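4/27/18
Notebook entry, open day at the Illberg hall. Written up the same evening, tidied a little for the shared folder.

What we were there for

Flumix had asked for a bench next to the entrance, and we had the second bench, with the Hakel arm on it. The plan was to show the wiping task from start to finish and let people try teaching it. Doors opened after lunch. The visitor sheet at the door closed at 112 names, and most of those people came past us at least once because the coffee was behind our table.

Setup

Arm bolted to the rolling base, base wheels locked. I leveled it twice. The hall floor slopes toward the drain and the second leveling was the one that held. Speed limit set to the low profile and left there all day. Stop button on a long cable, taped down, in reach of whoever was talking.

The laptop didn't find the arm on the first try. Same fault as in the shop: it picks up the hall network first and looks for the controller there. Turned the wireless off and it connected. This needs to go on the printed checklist. I have now written that sentence in this notebook two times in April.

The task on the arm was the simple one. Pick up a metal block from the mat, bring it to the cloth clamp, wipe one face, turn, wipe the next face, put it down. We ran 31 full cycles in front of people. Two drops, both on the turn, both after the gripper pads had picked up lint. Cleaned the pads with alcohol after the second drop and had no more.

What people asked

Mostly how it knows where the block is. The short answer (it was shown many times by people, and it learned from that) went over fine. The longer answer about the model lost everyone except one group of students.

Several asked why wiping is hard if a child can do it. The best reply we found was to hand them a block and a cloth and have them watch their own hands. Nearly everybody shifts their grip without noticing. After that they look at the arm differently, and they stay longer.

One visitor who works in hotel cleaning asked about water spots on chrome. We have nothing good to say on that yet. The current check only looks for missed areas, and a dull streak on a mirror finish passes it. Noted under follow-ups.

The demonstration set

On the side screen we had the Vashisht set running, the hand demonstrations. It holds 2,403 clips, of which 273 are tagged for small shiny parts. I had the screen on those all afternoon. They are the ones closest to what the arm was doing, and visitors understood them right away without anyone explaining.

The point I kept making at the screen was about the two hands. One holds and one presses the cloth, and the holding hand is in the way of half the surface. On our arm the clamp replaces the cloth hand, so the gripper has to do all of the turning. A person at a sink splits that work between both hands.

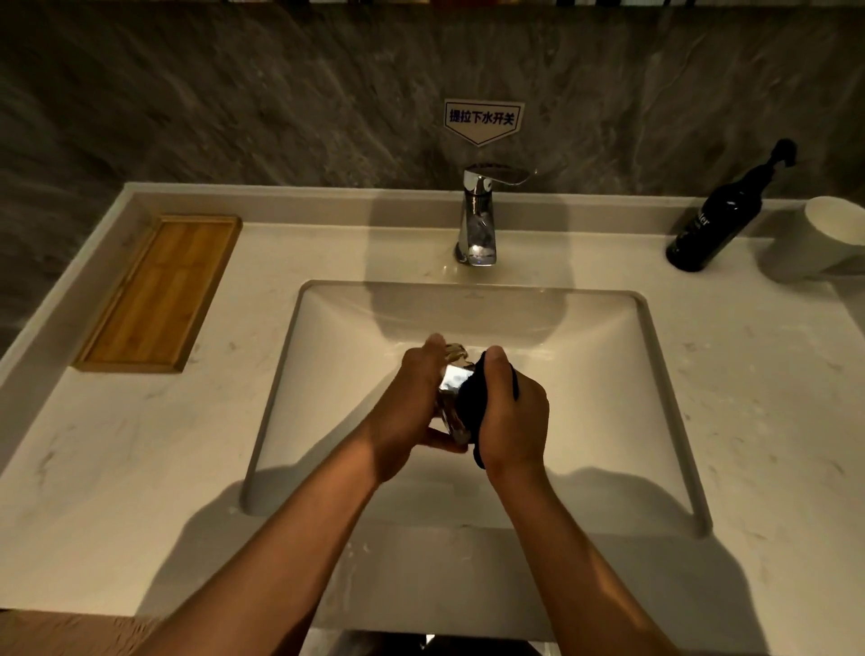 Problems for us in clips like this one: the object is polished enough to mirror the light, and the cloth is wrapped over part of it. Fingers hide more of it. The tracker wants a clean outline and gets very little. A dark cloth against a white basin is at least easy to separate. The chrome faucet just behind is a nuisance, because the reflection filter can't tell one polished surface from another.

Afternoon teaching session

Visitors could guide the arm by hand through one wipe and then watch it play back. This was the busiest part of the day and also the slowest. Most people push too hard at the elbow joint and the arm goes stiff. Telling them to hold it at the wrist fixed it almost every time – I should have put a strip of colored tape there before we opened.

Playback worked except for one run that stopped short of the cloth. The recording had been cut early, my mistake, I hit save while the visitor was still moving.

Breakdown of the bench

Arm parked and strapped, pads off and bagged, block box back in the case. Power strip belongs to the hall, leave it there. One of the base wheels has a flat spot and pulls left when the base is pushed.

Follow-ups

Wireless off: add to checklist, top line.
New gripper pads, and a lint brush in the case.
Tape mark at the wrist joint.
Streak check on mirror finishes. Start with the 273 and see how many show the whole face after wiping.
Ask Flumix if they want the same bench layout next time. Their screen was hard to see with our queue in front of it.
Replace base wheel, left rear.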